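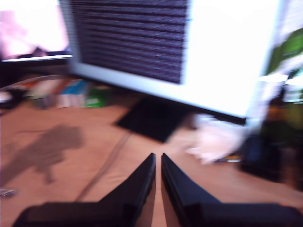 # Chapter 9: The Desk You Already Have

I've worked at a desk of one sort or another for 19 years, and I still started this chapter by getting mine wrong. I'd planned to write about chairs first (everybody does!) and then I sat down, squinted, and realised the screen was the problem. Look at how bright the right half of that big monitor is, so bright you can't make out a thing on it, while the left side is all dark stripes. Your eyes have to cope with both at once, and they'll let you know about it by mid-afternoon. So we're doing light first, then plants, then the stuff that piles up along the back, and chairs can wait until Chapter 10.

Before you move anything, sit in your usual spot for 40 minutes and do your normal work. Jot down every time you lean, twist or shade your eyes. My students at Ketthorpe grumble about this exercise every September, and then they come back with pages of notes.

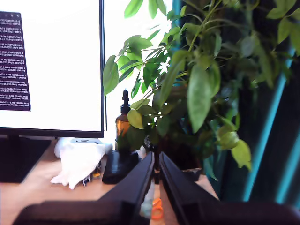

Windows are lovely and they're also a pain. My old colleague Chinyere Obi used to say she'd take a dim room with a good lamp over a bright one with a bad blind, and I argued with her for years. These days I'm halfway to agreeing. When the window sits right beside the screen, washed out to almost pure white, a big leafy plant takes some of the sting out of it, and a teal curtain hanging at the side gives you something to pull across when the leaves aren't enough. I do love the little white star-shaped flowers in among the green! Just keep the foliage from wandering in front of your work, and find the bottle another home if you're forever reaching past it.

## 9.1 What lives behind the screen

Every desk has a back row. Mine has a habit of growing, and I reckon yours does too.

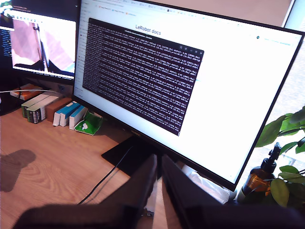
Sorting the back row is a job for a cup of tea and one empty carton. Pull everything forward, wipe the strip of desk behind it, and only put back what you'd miss by the weekend. Packaging is the usual culprit: an orange box lying flat, a couple of white ones with green and dark labels standing in front of it, a crumpled white plastic bag tucked in behind the monitor. Flatten the empties, label the keepers on the short side, and the bag goes in the cupboard with all the other bags.

Cables come next, and I'm fussier about those. Anything that crosses the open part of the desk gets rerouted behind the stand or over the back edge,
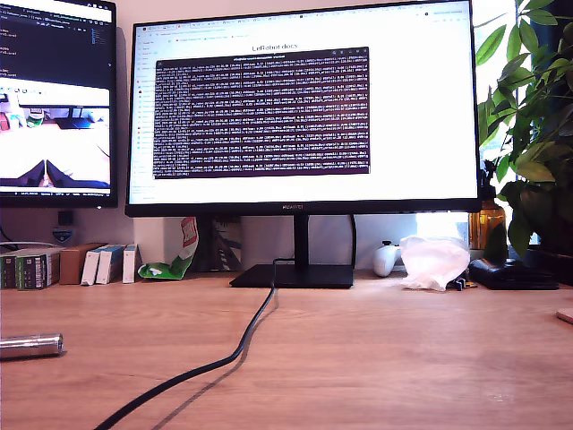
and if it's too short to make the trip, buy a longer one before you start taping things down. I've tried the fancy trays (the Joteo clip-on and the deeper Kilex one) and they're both fine, but a handful of soft ties does nearly as well. Leave a bit of slack so the screen can still tilt. Then do your 40 minutes again with a fresh page, and keep both sets of notes handy for the measuring exercise in section 9.2.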